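Home | Forums | Building Envelope | Roofing and Drainage | Search | Log in

Dormer gutter discharging onto lower roof: acceptable?

Posted August 15, 2020 by grgic_eaves

I have a 1970s house with a steep tile roof and one wide dormer facing the street. The dormer gutter drains through a single downpipe that ends above the main tiles. In March I found moss and two slipped tiles directly under the outlet. The roofer from Brindano quoted for a new pipe run down to the lower gutter. Is that necessary, or is a spreader enough?

Re: Dormer gutter discharging onto lower roof
bontu.sisay

What is the plan area of the dormer roof and what is the pitch below it? Without those two numbers any answer is a guess.

Re: Dormer gutter discharging onto lower roof
grgic_eaves

Dormer roof is 248 square feet in plan. I have not measured the main pitch, but it is too steep to stand on. Underlay is original felt.

Re: Dormer gutter discharging onto lower roof
flatseam

Spreader. A perforated tee across several tile courses distributes the flow, and a steep pitch clears it quickly. I have fitted these for 20 years and had few callbacks. A full pipe run means more brackets, more joints and more places for leaves to collect.

Re: Dormer gutter discharging onto lower roof
bontu.sisay

I disagree for this case. The felt is old and there are already slipped tiles. A spreader still puts all the dormer water on one section of roof. On a steep slope it also arrives at the lower gutter fast and can overshoot the front lip. Check for splash marks on the wall and paving before you decide.

A street near me has a house with a broad dormer of the same general type, with one downpipe bent under the dormer eave and a curved one at the lower roof corner. 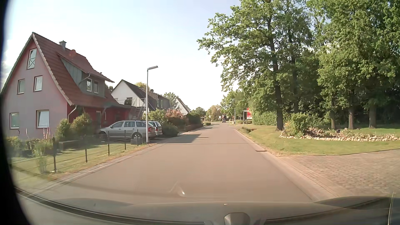

Re: Dormer gutter discharging onto lower roof
flatseam

The overshoot point is fair, but that is a gutter position problem. Raise the front edge or fit a splash guard at the landing point. The felt should be replaced locally whichever option he picks.

Re: Dormer gutter discharging onto lower roof
cendomau_tiler

Price matters too. If the quote is near 3000 including scaffold, have the tiles and felt done on the same scaffold. Going back later for the felt means paying for access twice.

Re: Dormer gutter discharging onto lower roof
grgic_eaves

There are splash marks on the wall below the outlet. I will ask for a revised quote with the pipe run and the felt repair as separate lines.

Contact | Copyright Bamano Building Forums | Back to top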